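ロボット工学演習II 配布資料 第4回
把持と再配置:手先カメラを用いたブロック操作

1. 本回の範囲
前回までに手先座標系とカメラ座標系の変換行列を求めた。本回はその行列を使い、平らな作業台に置いた樹脂製ブロックを把持し、指定姿勢で置き直すまでを扱う。制御ソフトはPressideの演習用設定を読み込むこと。第3回で各班が作成した変換行列は共有フォルダの班別ディレクトリに置いてある。

2. 把持姿勢の決め方
平行な二面を選び、指の内側のパッドを面で当てる。突起(スタッド)のある面にパッドを当てると接触が点または線になり、持ち上げ時に回転が生じる。突起が側方または下方を向く場合は、突起のない対向面の組を先に列挙し、そのうち重心に近いものを採用する。
把持幅の指令値は、ブロックの実測幅から逆算する。閉じ切り指令で押しつぶす方法は採点対象外とする。

3. 手順
(1) 原点復帰後、作業台から200 mm上方の待機点へ移動する。
(2) 手先カメラで対象を撮影し、輪郭から面の向きを推定する。
(3) 接近点まで下降し、速度を10 mm/sに落として把持位置に入る。
(4) 指を閉じ、指間距離が安定してから上昇する。
(5) 目標姿勢に回転し、隣のブロックとの隙間を確認して下降、解放する。
各段階の関節角と指間距離はログに残す。サンプリング周期は全班共通で、設定ファイルの値を変更しない。

4. 誤差の扱い
指がカメラの視野に入るため、視野の下側では対象の輪郭が指に隠れる。推定に使う領域は指のマスクを除いた部分に限る。マスクはCadariの校正ツールで作成し、指の開き量ごとに用意する。
同色のブロックが近接している場合、色による領域分割だけでは二つが一つの領域として抽出されることがある。明度の境界、または突起の円形輪郭を併用して分離する。影の部分を輪郭と誤認した例が昨年度のログに多い。しきい値を固定せず、作業台表面の明度を基準に正規化すること。

5. 評価
前年度の試行記録は667件あり、番号順に共有フォルダへ収めた。うち78件は把持後の姿勢ずれが許容値を超えている。各班はこの78件から任意のログを選び、ずれの原因を接触面、把持位置、速度のいずれかに分類して報告書に記す。分類できないものは「不明」とし、理由を一文で付す。

6. 提出
報告書とログを9月末までに提出する。担当はFiorella Lo Presti。機材の予約はNaidu予約表から行い、開始時刻は9時または13時とする。
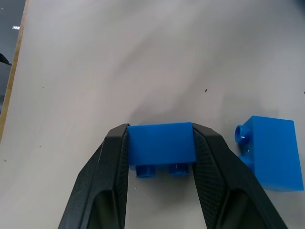
7. 次回の予告
第5回は二つのブロックの嵌合を扱う。突起と穴の位置合わせには力覚の情報が必要となるため、Sovovの力覚センサの取扱説明書のうち、零点補正の章を読んでおくこと。本回のログは第5回の初期値として再利用するので、提出後も削除しない。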